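Search this site
Enter keywords
Go

An afternoon at the Furnival open day

I nearly didn't go, because it was chucking it down and the bus to Dredholm only runs every 20 minutes, but I'm so glad I did! Furnival have opened up their show kitchens once a year for ages now and I'd never made it past the car park (the cake stall is in the car park, so you can see how that happens).

Helmi Hirvonen took our group round. She started us in the storeroom, all shelves and labels, and then we went up a very steep staircase to the kitchens themselves. I'd expected everything gleaming and staged, with a bowl of lemons. What I liked best was that they'd gone for proper everyday mess, the sort I come down to every morning.

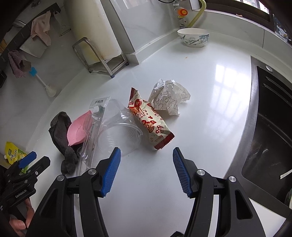 Reading time: 2 minutes

The white worktop was my favourite stop. A scrunched-up dark grey cloth with a pink scrubber sitting on it, a clear plastic cup on its side, a balled-up napkin, a red and white snack wrapper with Chinese writing on it – that could be my house after my nephews have been! Helmi asked us what we'd clear first and we couldn't agree at all. I said rubbish first, always. Edeltraud Ackermann, who I'd got chatting to on the stairs, was firmly for rescuing the cloth and scrubber and then sweeping the rest into a bag, and she may well be right.

After that it was tea and a go at folding tea towels the Juvach way, in 6 folds. Mine looked like a cabbage.

Entry was £2, and there must have been around 200 people through by the time I left. Wear flat shoes for those stairs. They're doing it again in October over at Pretcombe, and I've already put my name down.

Print this page | E-mail this to a friend

Contact us | © Dredholm Days Out | Back to top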